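Open Day at the Sunar Sorting Hall, Valtelstead

Sunar opens its print returns hall to visitors once a year, in December. I went with a group of 20, mostly from other warehouses in the valley. The hall handles newspapers, manuals and instruction sheets that come back from shops. Two-armed robots have worked the sheet tables since spring, and every new job is tried in simulation before it reaches the floor. The first stop was the simulation room, where runs play all day on a wall screen.
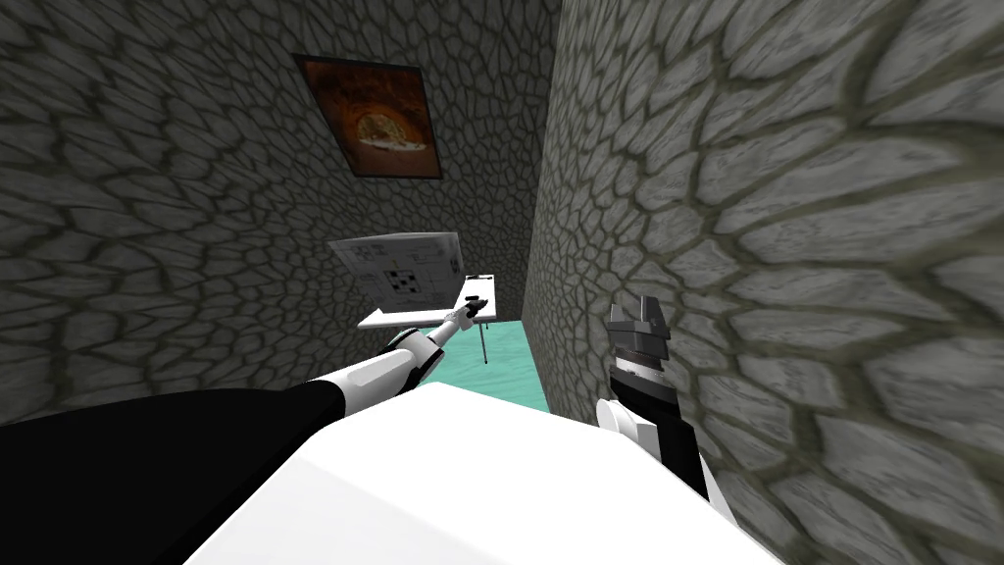
Report and pictures: the editor, Vultow Trade Notes

The task in the run we watched is a reach to a small white table in a tight corner between two stone walls. Both arms have very little room there. The staff who look after the runs used to stand at the tables themselves. They now work in pairs, one watching the arms and one writing up stops. A shift is seven hours, with a break after every 29 runs. The log had reached 2402 when we came in.

Pay stayed the same for those who moved over. Training took 20 working days, and part of it was done at Kolář, the firm that set up the system. Most of the course was on reading the stop log and deciding when to call a technician. 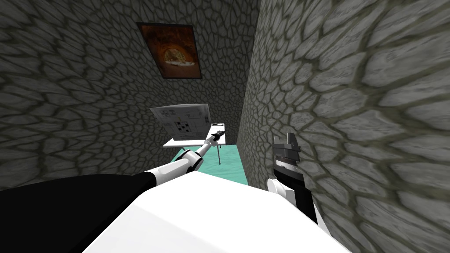 Jitka, asked over coffee what had changed most, said her back was better but she missed talking across the table. The old job let you chat while your hands were busy. Now you have to keep your eyes on the screen, and by the end of a shift she is tired in a different way. She would not go back, she said, but she would like the pairs to rotate more often.

Management told us rotation is under review. There were also questions about night work. The robots can run without a break, and some of the day crew were worried they would be asked to follow. For now the hall closes at 10 p.m. as before.

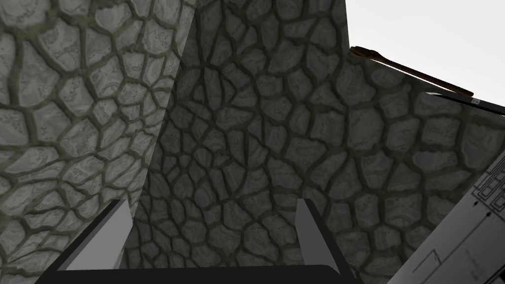 The second half of the tour was the floor itself, where seven tables are still worked by hand. Torn and stapled sheets go there. The supervisor expects that to stay so for a good while and is hiring for two of the places. Ear protection is handed out at the door, and bags have to be left in the lockers.

Parking is behind the loading dock. The canteen takes cards only.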